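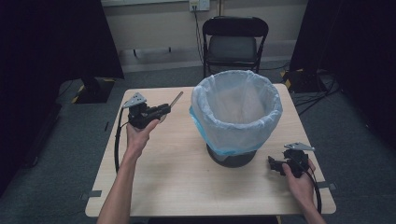 Against the Smart Household

My building has a new recycling app. It is called Kiravus, and it wants to know how I feel about cardboard.

I signed up because the letter under my door said I had to. Before I could throw away a yogurt cup I had to pick a password, agree to receive tips, and choose an avatar. I am a heron. My neighbor Farzad Parsa is also a heron, and he has 3,101 points to my 2,158, a gap he brings up in the elevator.

I don't object to recycling. I've been rinsing jars since grade school. What bothers me is the idea that every chore must now be a small contest with a login. Taking out the trash used to be the one job in the house that asked nothing of my mind. You tied the bag, you walked it down, you came back a slightly better person. Now there are streaks. I lost mine in May while visiting my sister in Skarkancombe, where they simply put things in a bin.

The people who make these programs seem to believe that we'll only behave if somebody gives us a badge. Maybe so. But badges wear off, and then you need bigger badges. Farzad has started buying drinks he doesn't like for the bottles. He told me this with some pride, holding 2 cases of seltzer.

Last week the app asked me to rate my experience, out of 3 leaves. I couldn't find a button for zero, so I closed it and took the garbage down without telling anyone. It was a very pleasant walk. I met the super by the dumpster and we talked about his knee.

I'm told I have since dropped to sparrow.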